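Andrade Timeline Kit for Classroom History

Ages 9 to 14 | Boxed set | In stock

The Andrade kit is a long paper roll, a box of printed cards and a teacher's booklet. Pupils put events in order along the roll, pin the causes underneath and the results on top. It covers the English Civil War to the Chartists, with a smaller section on the American colonies. We stock it, we have used it, and we have a few doubts that the maker's own leaflet leaves out.

The leaflet says the kit "brings the past to life". It is a box of cards. Some of them are very good cards, particularly the ones on enclosure and the price of bread, which give two short accounts that disagree and let the class argue it out. Others are the sort of thing you could copy off a wall chart. The set on Parliament seems to have been written by someone in a hurry.

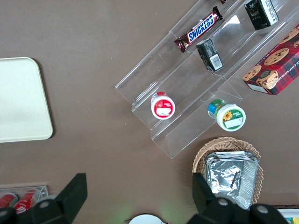 Sala, Mon 19 August

The second printing has now reached our shop, and most of the changes are small. The card that put the Putney Debates after the execution of the king has been put right, which was our main complaint in May. The paper is a little thicker. The maker also claims the roll can be wiped clean. We tried it with ordinary felt pen and would not promise that to anyone - use pencil.

What is in the box

Paper roll, 2 metres
1,175 printed cards in 34 topic packs
Teacher's booklet, stapled
Blank cards for pupils' own events
Pins (not suitable for very young children)

That number of cards sounds generous until you have to sort them. The packs are held by paper bands, which tear, and there is no list of which card belongs to which pack. Buy some envelopes. Two metres is also short for a roll meant to hold nearly two hundred years, so most classes will end up using one topic at a time.

How it compares

The Zilier set is cheaper and has far fewer cards, but each has its date on the back, so pupils can check their own work. Andrade prints the dates in the booklet only. Ilham's version is better on ordinary working people and weaker on kings and wars. If you already own either one, we can't see a strong case for changing.

Returns

Unopened boxes may be sent back within 14 days. We cannot take back opened card packs, even if the bands are whole. Schools may order on account. Single replacement packs are not sold at present - the maker says they are coming, and said so last year as well.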